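Course Handout 6: Working Rules for Tabletop Sorting Cells

Module: Robots in Shared Workspaces
Prepared by Aleksandra Szulc and Zbigniew Pietrzak
Flosthorpe Technical College
Revised 29/03/2020

This handout goes with the lab sessions on sorting small packaged goods into baskets. Read it before your first session. The rules are the ones we use in the Flosthorpe lab. They are local rules and do not replace the safety standards covered in Handout 2. Where the two differ, follow the stricter one.

1. Before the arm is powered

Walk around the table once. Check that the base of each arm is tight on its mount and that nothing is leaning on the rails. Follow each cable with your eye from the arm to where it leaves the table. A cable that loops out from a joint must have enough slack for the full range of that joint and must not be able to catch on a basket rim.

Check the floor as well. Cables that cross a walkway are to be taped down or moved. Chairs are pushed back out of reach of the arms.

Find the stop button and say out loud where it is. Both partners do this, including the one who will not be running the arm.

2. Setting out the table

Baskets go down first, then the items. Leave open wood between the items and the baskets so the fingers can come down without touching a rim. Items should lie flat and should not be stacked unless the exercise sheet asks for it.

Mix the directions. If every tube points the same way, the trial tells you very little about how the grasp handles a turned object. The same goes for wrapping. Clear plastic slides, folds and reflects light, and a grasp that works on a bare tube may fail on a wrapped one. Use both and write down which is which.

Sharp or hinged items such as razors and nail clippers are placed and removed by hand only while the arm is stopped.

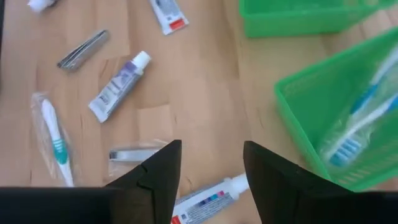
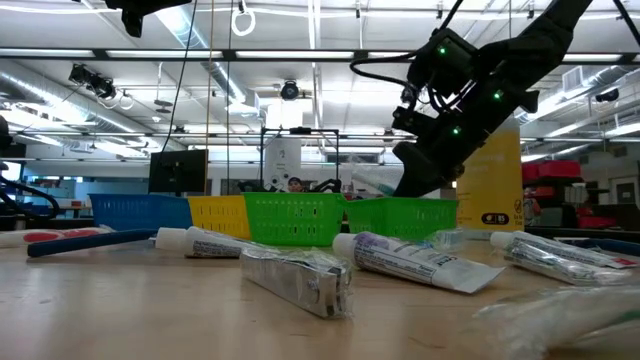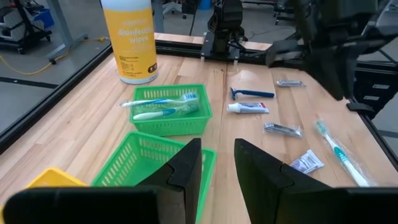 Figure 6.1. Toiletry sorting: first, items between and around the gripper fingers; second, the gripper low over a green basket; third, the table with baskets to the left and items to the right.

3. While the arm is moving

One person runs the arm and one person watches. The watcher does not take notes, answer the phone or tidy the table. If the watcher has to look away, the arm stops first.

Hands stay outside the rails. This includes quick corrections. If an item rolls or gets pushed out of reach, leave it and finish the trial, or stop the arm and end the trial. An item that has been nudged by hand during a run makes that run invalid, and it must be marked that way in the log.

Keep your head out of the space above the baskets. People bend down to see if an item went in, and this is the most common fault we write up in this module. Use the camera view for that.

Speed is limited to 70 percent of the set maximum for all student work. Do not change this value. If your task seems to need more, talk to Felicja Zieliński.

4. Two arms on one table

When two arms share a table, each has its own zone and the zones are written on the log sheet before power is switched on. An arm that is not in use is parked and stays parked. If both are in use, each arm needs its own operator, and a single watcher calls the stop for both.

5. What counts as a completed pick

An item counts as sorted when it is fully released and no part of it is held by the fingers. It may rest on the rim if it stays there for 5 seconds without support. Wrapping that hangs over the side is fine. An item that drops from the fingers before reaching the basket is a failed pick even if it lands inside.

Record failures with one of these words: missed, slipped, dropped, blocked. Add a note only if none of them fits. Last August we had log sheets with long comments and no category, and Halina Dudek had to throw out a good share of the results.

6. Ending the session

Park the arm, cut the power, then clear the table. Do it in that order.

Look at the finger tips for bits of torn film. Wipe them with a dry cloth. Disinfecting wipes are for the table and baskets and should be kept away from the finger pads and the camera lens.

Torn wrappers go in the trash. Opened tubes are taken out of the set and replaced from the Zawadzka cabinet. Write the replacement on the stock sheet.

7. Reporting

Any contact between an arm and a person is reported the same day, even if it did not hurt. Contact between an arm and the table, the rail or another arm is reported before the next run. Forms are kept by the door. Elżbieta Sobczak collects them.

For the next session

Read Handout 7, sections 1 and 2. Bring a filled-in zone sheet for a table with two arms and be ready to explain where your line is drawn.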